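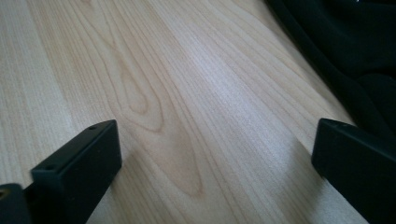
Search the community Search Go
Print this page
E-mail this page to a colleague

Recording by hand: the fingers start each demonstration in different positions, and glare on the table

Posted Sun 5 January in Teaching by Demonstration

Question

Our department teaches a cloth-folding task using the Toleo hand-held gripper, with recordings uploaded to Claltcombe for review. Each operator holds the tool above the table, approaches a dark cloth with the fingers open, takes the near edge, folds it away from the body and releases. We have collected 100 demonstrations to date. Of these, 22 were returned by the review step with the remark "inconsistent start."

The written procedure we inherited says only that the operator should "begin with the gripper open and the work in view." Our operators have interpreted this in different ways. Some begin directly over the cloth. Others begin over bare table with the cloth toward one corner of the view, and then move across. We are also concerned about the table itself, a pale wood with a pronounced grain and enough polish to throw back a wide band of light between the fingers.

We would be grateful for guidance on the following points. Should the starting position be fixed exactly, or is some variation acceptable? Is the reflection likely to have caused the rejections? And should the 22 returned recordings be discarded or may they be trimmed and submitted again?

Answer 1 (marked as accepted by the person who asked)

The remark "inconsistent start" does not refer to where the tool is held. It refers to the opening of the fingers in the first moments of the recording. The review step compares the finger opening at the start against the value stored when the tool was last zeroed. If an operator presses record while the trigger is still partly squeezed, the recording will be returned, wherever the cloth happens to be.

The procedure in use at our site is as follows.

Release the trigger completely and wait for the fingers to come to rest. Press record. Hold the tool still for 3 seconds. Approach the cloth at an even pace, carry out the fold, open the fingers fully, and withdraw before pressing stop.

Zero the tool at the beginning of every session and again after any change of fingers. A finger which has been removed and refitted will seldom sit in precisely its former place, and the stored value will then be wrong for every recording that follows.

As to the starting position, variation is desirable. A policy trained only on recordings that begin directly above the cloth will have had no practice in reaching it from elsewhere. We ask operators to begin from 16 positions marked on a card, several of which place the cloth well to the side. The card is kept off the table during recording. What should remain constant is the manner of the fold – which edge is taken, and in which direction it is carried.

Returned recordings may be trimmed if the fingers reach full opening before the approach begins. If the approach is already under way at that point, the demonstration should be recorded again. Please retain the originals until the trimmed versions have passed review.

Answer 2

I would add a word regarding the reflection. It is unlikely to have caused the rejections, but it may cause difficulty later. The tool estimates its own movement from what its camera sees, and a patch of glare shifts as the camera shifts, whereas the grain of the wood stays where it is. A strongly marked grain is helpful in this respect, and I would not cover the table with a plain sheet. Lowering a blind or turning off one lamp is usually sufficient. If the lighting is changed, make a note of the date in the session log so that the two groups of recordings can be compared.

A very dark cloth beside black fingers can also be hard to separate by eye when one is checking a grasp on playback. We introduced a second cloth in a lighter color for some of our sessions last March and found the checking went faster. Whether it improved the trained result I am unable to say.

Answer 3

We gave up on the hand-held tool and do everything by remote control with Bulleo now. No problem with start positions because the arm always goes home first. It is slower though, and folding is awkward without any feel for the cloth. Also check your firmware.

Comment from the person who asked

Thank you. The trigger explanation agrees with what we find on playback. We have revised the procedure to include the pause and will zero the tool at each session. The returned recordings are being examined individually – several appear suitable for trimming. We do not plan to change to remote control at present.

Related questions

Zeroing the Toleo gripper after replacing fingers
Claltcombe review remarks and their meanings
Guiding a Baxter arm by the wrist: how many repetitions are needed?
Bulleo remote session loses connection during grasp
Mixing hand-held and remote-control demonstrations in one training set
Choosing a table surface for recording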